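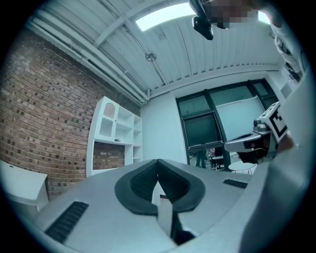
Ticket 121: right gripper pose jumps at episode start
Component: Roleo tracking, marker init
Site: Gasville
Reported by: Harish Fernandes
Status: fixed on branch, waiting for merge

Symptom
Pose for the right gripper snaps sideways in the first moments of an episode, then settles. Left gripper is clean. Replay in Varma shows the two tool paths crossing where they clearly shouldn't.

Log
9:40 am — Reproduced on the first try, which made my morning! Same jump, same direction.

10:15 am — Suspected lens calibration. Reloaded the intrinsics, ran the fisheye check against the brick wall footage, and the courses straighten out nicely after undistortion. Calibration is fine.

11:05 am — Turned on the marker overlay. Detection locks onto the square marker even when it's tilted, so the detector is doing its job. The corner order is stable too.

11:50 am — Found it, and it's a lovely one. The init step buffers 32 detections before it solves for the relative transform, but it was stamping them with arrival time instead of capture time. With the queue backed up at startup, poses got matched to the wrong images.

1:30 pm — Switched to capture timestamps and dropped any detection older than the episode start. Replayed the bad episodes: no jump, and the paths line up beautifully.

Still open
Skylight glare sometimes washes out one corner of the marker. Gindden has an exposure clamp we could borrow — I'd love to try it, but it should get its own ticket.

To verify
Pull the branch, clear the Varma cache, and replay with the overlay on. If the right path still jumps, attach the init log and set this back to priority 2.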